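Tags: Datasets > Household > Rooms and furniture

# Kaltimthorpe Living Room Set

Version 2, updated 10th August
Maintained by Felicja Sikora

## What is inside

The set contains 650 short recordings of ordinary work in living rooms: folding clothes, clearing a low shelf, moving small things from one table to another. All were made in July in furnished homes in Kaltimthorpe. The rooms were left as they are lived in, so you will meet piles of clothes, bottles and boxes in places where they do not really belong. Please do not treat this as an error.

Every recording has one line in `rooms.csv`, with the room, the main piece of furniture and the task. The full list has 96 furniture names. I tried to keep them simple, for example "round table", "low shelf", "lounge chair".
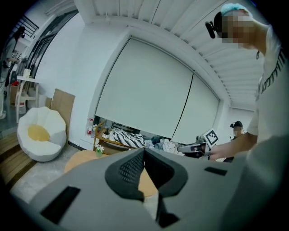 Some names were difficult to decide. A cloth that lies over a shelf is written as "cloth", also when it may be a towel or a small blanket. Clothes and other fabric in one heap get the single name "heap", because the annotators at Navickas could not agree where one piece ends and the next begins. Flowers are named together with their vase. Blinds are listed under "window", and stairs are listed only if they are inside the same room.

## Files

- `clips/` the recordings, sorted by room
- `rooms.csv` rooms, furniture and tasks
- `names.txt` the furniture names with short explanations

## Known problems

In version 1 the stools and the side tables were mixed in two rooms. This is corrected now. The column `colour` is still empty for many lines, and I fill it slowly when I have time.

Faces are pixelated in all recordings. If you find one that we missed, please write to me before you open a public issue.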